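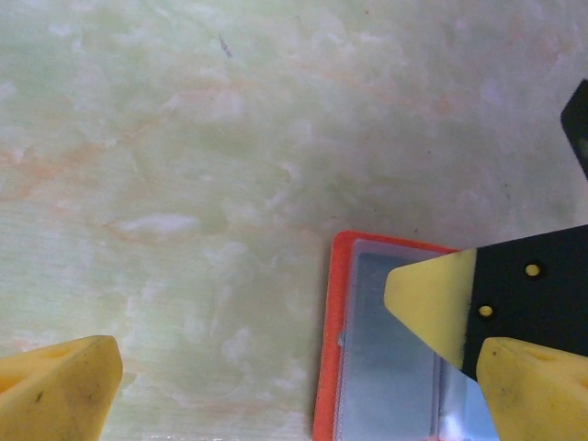

The Green Stone of Busach

Walk into almost any café in Busach and put your elbows down, and you'll be leaning on a color. Locals call it milk green, and the town has been quarrying it, cutting it and arguing over it for 142 years. I went for two nights last September and stayed for 9, mostly so I could keep looking at floors.

Marble starts as limestone. Bury it deep, heat it, squeeze it for long enough and the old grains regrow into tight little crystals, wiping out most of the shells that were there before. Pure marble comes out white. Everything we love about the rest of it — the greens, the rusts, the smoky grays — comes from impurities! Serpentine can turn a bed green, and a bit of iron will send peach or orange wandering through it.

The Kikon quarry sits above the town at the end of a road with 80 bends (my stomach remembers each one). Wire saws strung with diamond beads pull slowly through the rock face while water runs over the cut, and the noise is lower than you'd expect, a sort of long hum. Blocks come down to the Ekwueme yard, where they're sliced into slabs and stood on edge in rows. Buyers stroll between them with spray bottles, wetting the stone to see how it will look polished.

My favorite stop was the Plesura, the old bathhouse by the river. Its floor has 1,434 tiles, laid so the veins run on from one to the next, all the way to the pool steps. I took my shoes off and followed a single orange line across the room.

One warning if you bring a piece home: marble hates lemon juice. Vinegar and wine will dull it too. In Busach they wipe up fast, shrug at the rings and order another coffee.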